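Speaker notes — "The Sofa Is Not a Shelf"
Cor Aerts, Hindholm Library evening talks, February

Have water on the lectern. Slides are numbered in the corner, my numbers match. If the clicker dies again, just nod at whoever is by the laptop.

Slide 1. Title

Hello, thank you for coming out, I know what a 7 p.m. start does to bedtime. Say who I am: Cor, I tidy family living rooms for a living, I have done 160 of them now, and my own still looks like yours (pause, they usually laugh here, if they don't then move on quickly).

Tonight is living rooms only. If anyone wants kitchens, catch me at the coffee. I will talk about kitchens until they turn the lights off!

Slide 2. The Parsons Street job

Tell the Parsons Street story, short version. Family of five, two sofas, and for most of a winter everybody sat on the floor to watch TV, all of them, grandmother too. They thought they needed a bigger place. We cleared the sofas in one evening and had cocoa sitting on them. Don't do the bit about the guinea pig, it takes forever and the ending isn't great.

Ask for hands: who has something on the sofa right now that isn't a person or a cushion? Wait for it. Put my own hand up.

Slide 3. Why it lands there

A sofa is wide, it's at hip height, and you walk past it with your arms full. Of course things land on it. Laundry first, usually, and then the toy that was in the way of the laundry, and then you've got a pile and piles attract more pile.

I asked people on my mailing list (a little over 1,000 of you, hi!) what they put down on the sofa most. Clothes won by a mile. I didn't do a proper survey so don't let me get quoted on it.

Slide 4. Ten minutes, soft things first

The actual method. Keep this slow, people write it down.

Set a timer for 10 minutes. Start with fabric — clothes, throws, pillows — and leave the hard toys where they are for now. Clothes go over one arm and straight out of the room. Don't fold anything in the living room. I mean it, folding is how you end up sitting down, and then the timer goes and you've got four neat T-shirts and the same sofa.

Pillows need somewhere to wait while you work. The floor is the obvious place and I'm against it. They get stepped on, the dog finds them, somebody builds a fort. I park them on kids' chairs if there are any. They're low, they're light, and you can shift them with one foot if your hands are full.

Big toys come last, and they go in one trip each. If it takes two people, wait for the second person! I hurt my back on a Stekell play kitchen and was no use to anyone for a month.

Slide 5. Two pictures, same living room

Put both up together and let people look for a bit before talking.

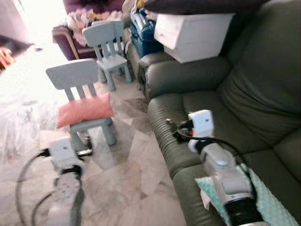
A pillow parked on one of the little blue chairs, next to the green sofa. 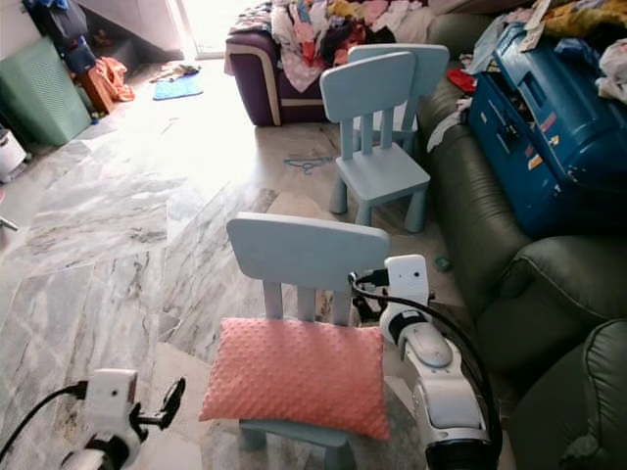
Slide 6. Where do the big toys live?

This always gets the most questions so leave time. My answer is a parking spot, on the floor, against a wall, marked with tape if the kids are small. Toy cases, garages, dollhouses, anything with its own handle or its own roof. One spot each. If there are more big toys than spots, some of them go up to the closet and swap out when the weather changes.

Somebody will ask about the Rakeck storage bench. I like it, I have one, but it's deep and things at the bottom stay at the bottom. Mine had a swimsuit in it from two summers back.

Mention price only if asked. I paid 100 for mine, secondhand, and carried it home on a bike trailer, which I would not do again.

Slide 7. Getting the kids in on it

Give them the chairs. Even a three-year-old can push a small chair back to its place, and they like a job with a noise in it. Skip the sticker chart part if we're past 7:45.

Slide 8. Questions

Thank the library. Handouts are by the door, take two. Remind them the coffee is on until 8:30 and the mugs go back on the cart.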